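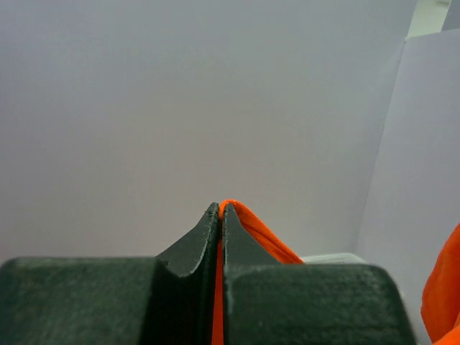
Ziteck is looking for people who like to fold cloths and towels. The work is in our laundry room in Illton, from July, mornings only, start at 7:30. You will sort the clean cloths by color, fold them and put them on the shelf. We have many orange ones, they go to the kitchens.

Experience is not necessary, we will show you everything on the first morning. It is standing work, so please bring comfortable shoes. The pay is 540 per week and lunch is included.

Please write a few lines about yourself to Svatopluk Jelínek, or leave a letter at our office in the Machala building.

Shares 400 | Comments 3

dorrit_k: Is it possible to come only two mornings?
S. Jelínek: Yes, please write it in your letter.
Pavla: I sent mine yesterday, thank you.

Recent
Clurketance: driver for linen delivery
Ziteck: ironing, evenings
Machala building: cleaner wanted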